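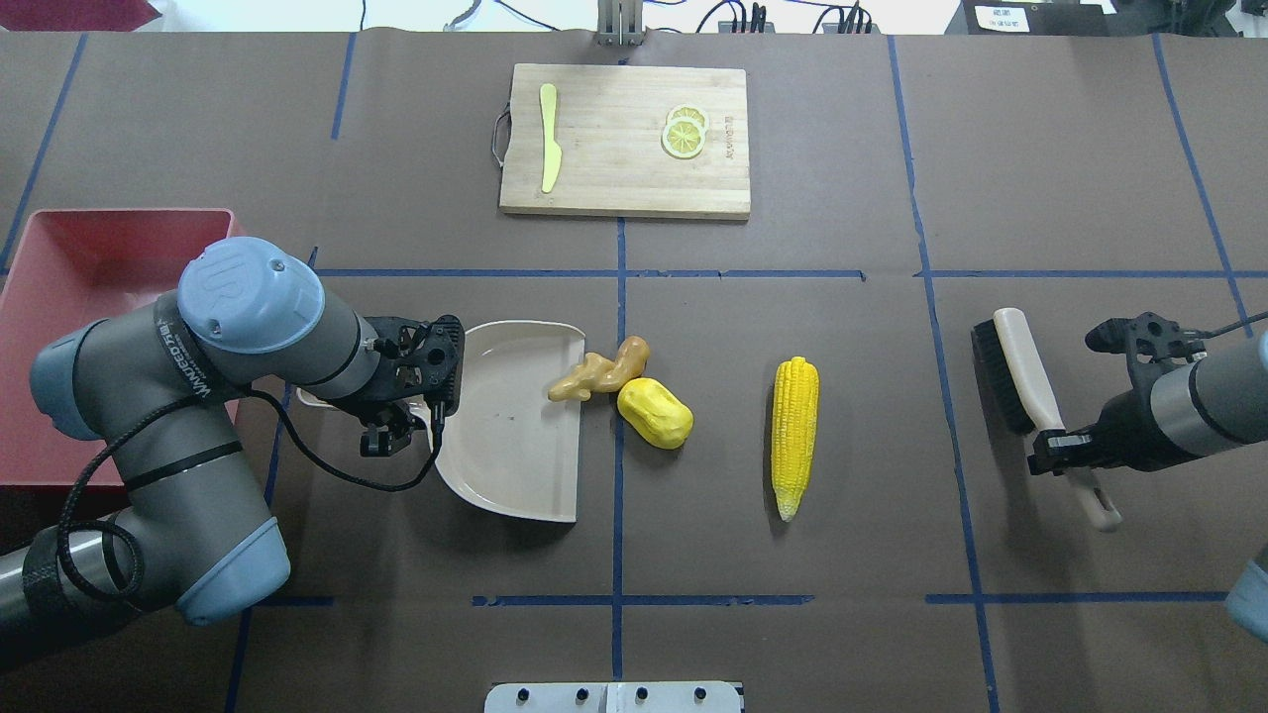

Meinir Gronow wants floor tools and food tools on separate lines this time, and she wants the word "dustpan" spelled out so nobody can pretend it comes under "misc." She also asked whether a knife left on a board is a fail or a comment, and could I please pick one and stick to it.

Fair enough, Meinir! I've picked. It's a fail if the knife is sitting there with no one using it, and a comment if somebody is in the middle of prep. I've split the tools up too, so the sheet is longer than the March one. Sorry to everybody who liked it on a single page.

# Prep table check, Gosberg kitchen

**Sheet:** 347
**Area:** Table 2, plus the wall and floor right around it
**Walked:** Tuesday, before lunch
**Key:** [x] fine, [ ] needs doing, [~] fine for now, look again

## Board and knife

- [x] **Cutting board is whole, no splits at the ends.** I ran my thumb along both short ends and all the way around the handle. This is the light wooden one with the dark metal loop, and I have a soft spot for it, so I tried to be extra strict. Still fine.
- [x] **Handle loop tight.** No wiggle. I gave it a good tug both ways.
- [~] **Printing on the board.** There's faint lettering near the right edge, close to where the lemon was. It doesn't bother me, but I'd like us to cut on the plain part while we have the choice.
- [ ] **Knife put away when not in use.** The pale yellow one was lying on the left half of the board with the lemon slices on the other half. I was told somebody was coming right back for it. Somebody was not back by the time I'd done the outlets, so it's a fail, see above.
- [x] **Blade clear of the table edge.** Yes, well in.
- [~] **Board doesn't slide.** It moved a little when I leaned on it. The grippy mats are in the Prosser drawer, second one down (the drawer that sticks, lift and pull), and one of those under the board would sort it out.

## Food on the table

- [x] **Cut fruit on a board, off the bare surface.** The lemon was on the board. Thank you, whoever.
- [ ] **Whole produce kept together.** The ginger and the corn were out on the table with a fair gap between them and a toy squash in the company of the ginger. I'm putting all of that down as one item. Use the red tray, that's plenty big enough for a ginger root and an ear of corn.
- [ ] **Play food stored apart from real food.** Torben Ostermann and I have gone back and forth on this one. He says a toy squash never hurt a soup. I say it's been handled by every visitor we've had and I don't want it next to anything I might grate. The toys have their own bin on the low shelf, so please, bin.
- [x] **Nothing past its best.** I looked at the fridge side as well. One yogurt went in the trash and I won't say whose.

## Floor tools and cleaning tools

This is Meinir's section, so I've been fussy.

- [ ] **Dustpan off the prep surface.** The beige one was up on the table, with the ginger root resting partly against its straight edge. I'd love to be relaxed about it, but no. If a pan is only ever used for crumbs on the table, it needs a label that says TABLE in big letters, and until it has one I'm treating it as a floor pan. The ginger gets a scrub and a peel before it goes in anything.
- [ ] **Scrub brush hung up.** Same story with the long white-handled brush with the black bristles, over on the right of the table. The hook is by the sink! It's a good hook!
- [~] **Bristles in decent shape.** No loose ones came away in my hand. I'd still swap the brush when the next Fletier order comes in, and keep this one for boots.
- [x] **Sponges dated.** They all had a date on the wrapper. Two gold stars for that, I didn't expect it.
- [ ] **Spray bottles labeled.** One under the sink had no label. I've taken it away and I'm not going to sniff it to find out.

## Surface, tape and edges

- [x] **Tabletop clean enough to set a board on.** I wiped a patch with a white cloth and had a look. Good.
- [~] **Blue tape flat, no lifted corners.** The grid is holding up pretty well. Press the ends down when you wipe, and wipe along a strip instead of across it, or you'll be picking fuzz out of the glue for the rest of your life. (Ask me how I know.) If a strip does come up, pull the whole length and lay a new one, please don't patch.
- [x] **Edges smooth.** Went along the near side with a bare hand. No splinters, no stickiness.
- [ ] **Cables at the far edge kept tidy.** They run along behind the table, so keep trays and anything with liquid in it toward the front. Rhodri Griffiths has cable clips somewhere and has promised to find them.
- [x] **Outlets and plugs.** No scorch marks, no cracked covers, no plugs hanging half out.

## Around the table

- [x] **Floor dry.** Yes.
- [x] **Walkway clear on the sink side.** I could get by with my elbows out.
- [~] **First aid box.** It's stocked, but the blue bandages are nearly gone. Those are the ones people use most, so order a big box.
- [x] **Fire blanket reachable.** I had Anika Haddad reach for it from a standing start, no stretching, no stool.
- [ ] **Fire door closed.** Propped open again with a Rirneck flour tub. I shut it and it was open when I came back from coffee.

## Comments

**Anika:** I don't agree about the brush hook. It's too high for me and I'm not that short. Can we put a second one lower down and then you can nag me?

Yes to the lower hook. I'll bring a screwdriver, and I will absolutely nag.

**Torben:** The squash is fine. Put me down as objecting.

You're down as objecting. It still goes in the bin with the others.

**Hywel Skyrme:** What are we meant to do with the board overnight, flat or on its side? The old sheet said both.

Oh no, it really did. On its side, long edge down, with air on both faces. Don't lean it against the wall where the paint's damp. And dry it with a towel first, it hates being left to drip.

**Meinir:** Much better, thank you. Can the knife line go at the top?

It can go at the top of the next one. If I move it now I'll have to redo all the boxes.

## To do before the next walk

- [ ] TABLE label for the beige dustpan, or a new home for it (me)
- [ ] Lower hook by the sink (me, with Anika to say where)
- [ ] Mat under the board (whoever gets the Prosser drawer open first)
- [ ] Cable clips (Rhodri)
- [ ] Blue bandages (Hywel)
- [ ] Flour tub back in the pantry, door kept shut (everybody, and I mean it)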